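Prisonby Residents' Forum > Shared Facilities > Entryway and Storage

Topic: Footwear in the shared entryway -- proposed revision of the house guidelines

Posted by: E_Dierckx (Moderator)
Residents are invited to comment on the proposed revision to Section 7 of the house guidelines, which concerns the storage of footwear in the ground floor entryway. The present wording permits each apartment to keep "a reasonable number" of shoes on the shared rack. The revision would replace this phrase with a limit of 3 pairs per apartment and would require that all pairs be stored with the toes facing the wall. Comments received before the end of December will be considered when the final text is prepared.
Els Dierckx

Posted by: northstair
I support the limit. I do not support the requirement on direction. A shoe stored with the toe facing the wall presents its opening to the passage, and every umbrella and grocery bag that comes through the door drips into it. The toes should face outward.

Posted by: apt_1338
With respect to the previous comment, the toe-in position is standard for a reason. Residents take hold of a shoe by the heel. When the heel faces the passage, the correct pair can be removed without disturbing the pair beside it. I have kept my own shoes this way for many years and have had no difficulty with water.

Posted by: northstair
Your place on the rack is at the far end, away from the door. Mine is directly beside it.

Posted by: Flerkska_user
May I ask whether the revision applies to private racks as well? We purchased a Flerkska tilting cabinet last year and it stands in the entryway with the permission of the previous moderator. It is 60 cm wide and holds shoes upright, so neither direction applies.

Posted by: E_Dierckx (Moderator)
Cabinets that were approved under the earlier guidelines may remain. The limit of 3 pairs would apply to the open rack only. The question of upright storage had not been raised before, and I will note it for the final text.

Posted by: lefevre_fan
High-top shoes should be addressed separately. The shelves of the Astanico rack are spaced for low shoes. A canvas high-top has to be pushed in with the collar folded over, and a collar that is folded every day will crease and eventually split along the seam. I would request that one shelf be removed so that taller shoes can stand at their full height.

Posted by: apt_1338
Removing a shelf would reduce the capacity of the rack for everyone. Taller shoes can be laid on their sides.

Posted by: lefevre_fan
Laying them on their sides takes the space of two pairs, so the capacity is reduced in either case. I would also draw attention to the general condition of canvas shoes that are handled often. The wear tends to show first at the collar, where the canvas meets the lining, and the stitching there becomes frayed.
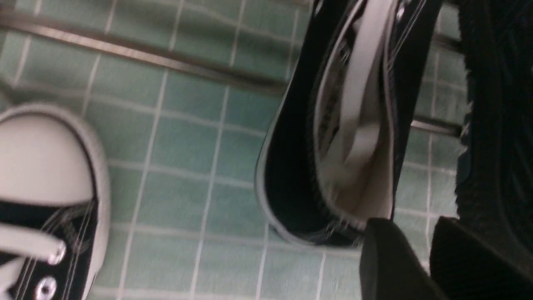

For this reason I loosen the laces fully before putting a pair away and pull the tongue forward so that it lies flat. I also wipe the white rubber at the toe with a damp cloth and mild soap. My preferred product is the Lefèvre canvas brush, but any soft brush is sufficient. None of this is of much use if the shoe is then forced under a low shelf.

Posted by: northstair
I was not aware that the shelves were removable. If they are, I would accept one taller shelf at the bottom, provided that it is not reserved for any single apartment.

Posted by: apt_1338
I remain opposed, but I would accept a trial through the winter. Boots will need the height in any event.

Posted by: E_Dierckx (Moderator)
Thank you for these comments. The lowest shelf will be raised by one position on a trial basis -- the pegs are in the drawer under the mailboxes. The direction of the toes will be left to each apartment until the final text is issued. Residents with shoes on the lowest shelf are asked to move them before 7 in the evening tomorrow.

Posted by: Flerkska_user
Please also confirm in the final text that children's boots count toward the limit. We have differing views on this at home.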